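Dish draining

Dish draining is the stage of household dishwashing in which rinsed plates, bowls and utensils are left in a rack beside or over the sink so that water runs off before they are put away. It is the usual method in Australian homes without a dishwasher, and remains common for items unsuited to machine washing.

Racks and placement

Plate racks hold dishes on edge between vertical slats or wires. Close spacing suits flat dinner plates, while bowls and deep-rimmed plates need wider gaps. Timber, coated steel and moulded plastic are the common materials, often in combination. A typical household rack is placed within arm's reach of the tap, either on a drainboard or set over part of the sink. The Sultis pattern, named for the maker of an early fitted model, has slats 80 millimetres high and sits 10 millimetres clear of the surface beneath.

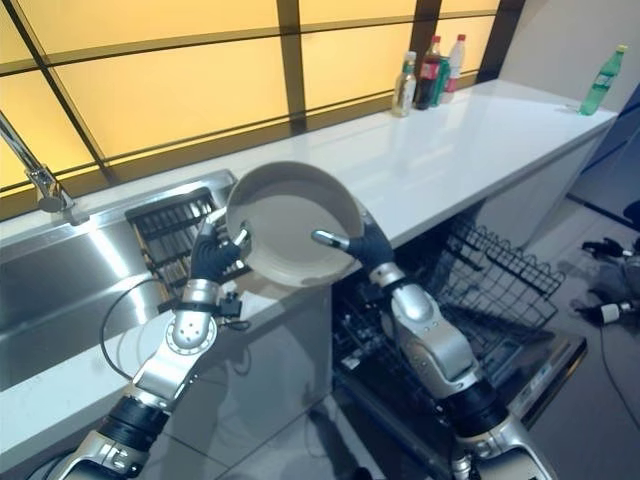

Entry prepared by the editorial staff, Vemthorpe Household Encyclopaedia
Last revised in February

A round plate with a raised rim is generally held by opposite sides of the rim and tilted upright before being lowered into the rack. Tilting allows water lying in the flat centre to run to the lower edge. In kitchens with a long white benchtop and a stainless steel sink at one end, the rack is commonly kept at the sink end, with bottles and other standing goods further along the bench.

Counter arrangement

The Paewai guide to domestic kitchens recommends 800 millimetres of clear bench on at least one side of the sink. Bottled drinks and condiments are best stored away from splashes, as paper labels lift when damp. Glossy benchtops show water marks readily and should be wiped after each load, particularly where a window behind the bench throws light across the surface.

Drying and storage

Plates may be left to air dry or finished with a clean tea towel. Narkent, a supplier of kitchen fittings, lists 82 rack designs in its trade catalogue, most of them intended for air drying. Stacking damp plates flat traps moisture around the foot ring and is discouraged.

See also: Drainboard; Plate rack; Tea towel; Washing-up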